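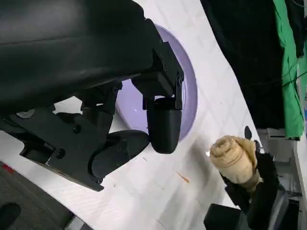

How should a kitchen cloth be folded when it is used to clear crumbs from a tiled counter? The cloth should be rolled or folded into a compact bundle, so that a fresh face can be turned outward after each pass.

Cleaning Methods | Household Textiles
25 Apr 2021
Kazue Takeda, Malte Seidel and Oona Pesonen

3.2 Cloth preparation and pile structure

Tiled counters hold debris in two places: on the glazed face and along the joint lines. Dry crumbs on the face are light and move ahead of a cloth with little pressure. Fragments in the joints are displaced only when the pile reaches below the level of the tile edge. We therefore compared flat-woven and looped cloths in 12 kitchens in Flastwood, with 53 wiping trials for each type. Plates and other dishes were left in place during the trials, as residents seldom clear a counter completely before wiping it.
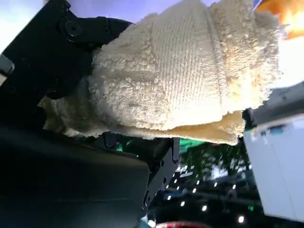

Figure 3. Terry towel with a ribbed woven band between two areas of looped pile.

Looped cloths were laundered before use and stored dry. The loops give the cloth most of its pickup, while a woven band has little free pile and tends to push crumbs forward. Wherever a band was present, it was folded to the inside of the bundle – the outer face then consisted of loops only. Each pass was made in one direction, and the cloth was lifted at the end of the stroke.

Residue was collected with a soft brush and weighed after every trial. Trials in which the cloth opened during a stroke were repeated, following the procedure used in the earlier Hagedorn survey. Cloths were withdrawn after 22 launderings, when flattened pile became difficult to distinguish from wear along the fold. Results by cloth type are reported in Section 3.3.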